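4.2 Table-clearing layouts

Layouts were drawn from the Randberg set, 41 in all. Each one has a tray, a cup and at least one small food item. No plates in this round, plates come back in section 5. Items were put down by hand from a printed card, front edge of the table first, then the back.

Why so few items? Earlier work (Montecinos layouts, September) used crowded tables and the sorting order got hard to read. People disagreed on what counted as "cleared". With a cup, a tray and one piece of food there is not much left to argue over. Either the food is on the tray or it isnt. The cup is more trouble. Some raters wanted it on the tray, some wanted it left standing where a person would reach for it.

We kept both readings and scored them seperately. Rule A: everything goes on the tray. Rule B: food on the tray, cup stays put. Cards were shuffled before each block, 5 blocks total. Ties went to the second rater.

Tray placement matters more than we expected. Tray on the left, food on the right means a long carry across open table. Tray in the middle, short carry, but then the cup tends to end up behind it and has to be reached over. Figure 2 has the first kind, cup behind the tray as well, so the hard parts of both in one layout. 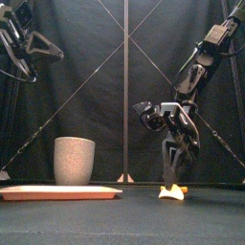

Figure 2. Left-tray layout. Speckled gray cup behind the shallow tray, small cream and yellow item to the right.

Agnes Lunde, commenting on the draft, objected that a cup behind a tray is hardly a mess at all, and in most homes it would be left until somebody wanted the table for something else. Fair point. Rule B covers part of it, not the waiting. We did not score waiting.

Food items were mixed in size. Small curved ones were kept in because they are what gets left behind after a snack, and a rater can miss them when the tray is brighter. Misses are listed by card in the appendix, along with the two cards we dropped for bad printing.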